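Bowl questions, answered

I get asked the same things about my everyday bowls over and over, so I've put it all on one page. Last updated Monday, March 23, 2026.

Which colours do you use?
Green, pink and blue, all from the Falteren range. I went back and forth over the cream for most of February and I'm still a bit tempted! The green is a very soft one, much paler than the blue, so if you like things bright go for the blue first.

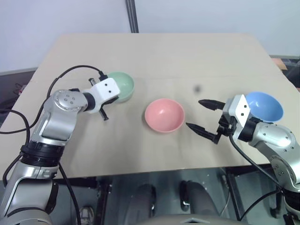
How big are they?
Mine are 16 cm across the top and I get a good helping of porridge in with room for fruit. Soup is fine too (just don't fill it to the brim and then try to walk upstairs, ask me how I know).

Do they go in the dishwasher?
Mine do, top rack, most days. I do leave a gap between them, as they clink horribly if they touch.

Can I stack them?
Yes, up to 4. Any higher and the pile gets wobbly. I put a bit of kitchen roll between each one if they're going away for a while.

Are they shiny or matt?
Shiny! I know matt is all over the place now, but I had a matt set from Brandão before and every spoon left a grey mark on it. The glaze on these catches the light nicely and wipes clean in seconds.

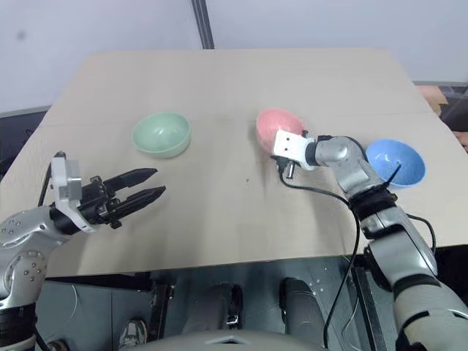 Green, pink and blue bowls, spaced out on the table.

Do you sell them?
Sorry, no, I just like them. I bought mine at the Zadska shop and paid 27 for the three, but do check with them as prices change.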